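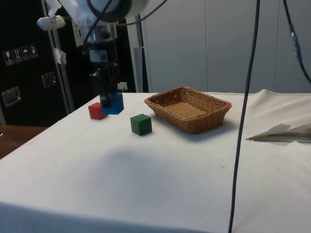 Nermin Sezer
Contributing Editor, Home & Table

I was thirty-one before I owned a white tablecloth, and I only got it by accident. My aunt was moving out of her house in Zemirstead and handed me a plastic bag she said was full of curtains. I drove it home, left it in the hall closet through most of a winter, and finally opened it when I was hunting for something to cover a scratched-up table before people came for dinner. No curtains. One big white cloth, folded so long that the creases had gone a little yellow, and it smelled like the inside of a drawer.

I threw it over the table, ironed the part people would see (I'm not proud of that) and lit two candles. My friends walked in and every one of them stood up straighter. I had made lentil soup! From a bag! And they were all acting like there might be a speech.

I've been a tablecloth person ever since, and this year I finally got to spend some time asking other people how they became one too.

My mother thought they were a trap. She grew up with a dining room where you ate on the good cloth on holidays and then heard about whatever you'd spilled until the next holiday. When she got her own kitchen she bought a table with a wipe-down top and that was the end of it. I get it. A white cloth used to mean somebody, almost always a woman, was going to be standing over a sink at eleven at night with salt and cold water. So when I tell people I use one on ordinary evenings, with kids at the table and spaghetti sauce in play, they look at me like I've said I mop in heels.

But the people I talked to for this story don't baby their cloths at all. They wash them, they patch them, they let them get soft. The one I kept going back to was Theresia Stöckli, who runs the front room at Sekotach, a small restaurant on the hill side of Zemirstead with low ceilings and terrible parking. She invited me to come in at four in the afternoon in August, before anybody had sat down, and help her dress the tables. I have never felt so clumsy in my life. She flips a cloth out with both wrists and it just lands, centered, while I was walking around and around mine tugging at corners.

"You're arguing with it," she told me. "Let go sooner."

I did let go sooner, and it went on the floor.

She thought that was very funny. Then she showed me again, slower, and explained that the hem should reach your lap and stop there, so you aren't sitting with a bunch of fabric on your knees. At home she goes even shorter. She also puts a layer of old flannel underneath, which I'd never heard of and which completely changed my life, or at least my dinners. The plates stop clattering. Glasses set down with a soft little thud. The whole table gets quieter and then, weirdly, so do the people.

I asked her about stains, obviously. I'd been saving up that question the whole drive over. Red wine, turmeric, beet juice, the orange ring under a bowl of chili. Theresia shrugged. She soaks everything in cold water the same night, washes it in the morning, and hangs it in the sun if there is any. What doesn't come out stays, and she puts the bread basket on it. A cloth with a past gets moved to the family table by the kitchen door, where the staff eat before service, and there's one back there so mended that I honestly liked it better than the good ones out front.

If you're shopping, you can spend as much as you want. I went into the Gisska showroom to touch their linen and I touched a lot of it, and the one I fell for was $345. I carried the swatch around in my coat pocket for a week like a love letter. I did not buy it. What I bought was cotton, secondhand, 5 of them in a stack tied with kitchen string, from a church sale where the lady at the table seemed thrilled to see them go. One has somebody's initials in the corner. I've made up a whole family for those initials.

Secondhand is the way to go for a first one, I think, because you won't be scared of it. Hold it up to a window and look for thin spots in the middle, where the dishes have been sliding around for years. A thin spot in the middle is bad news. A hole near the edge is nothing, you can fix that during a phone call. And bring your table's measurements with you! I keep mine in my wallet now, after coming home with a lovely cloth that covered my table the way a napkin covers a lap.

Ironing is where I lose people, so let me tell you what I do. I pull the cloth out of the washer, shake it hard on the back porch, and spread it on the table damp. By supper it's mostly flat. My dog, Major, has learned that this is a wonderful time to lie underneath, and I think he believes I build him a tent every weekend. If company's coming I'll run the iron down the middle crease right there on the table, over the flannel, and call it done.

My mother came to dinner last month. She saw the cloth and raised one eyebrow, and I watched her hold her fork very carefully over the plate all through the salad. Then my youngest knocked over the cranberry juice. It went everywhere, as cranberry juice will. My mother was halfway out of her chair with a napkin before I could get my hand on her arm, and I told her to sit, it was fine, it could wait till we'd eaten. She sat. She looked at that big pink puddle for a while and then she asked for more potatoes.

The stain came out, most of it. I put the bread there now.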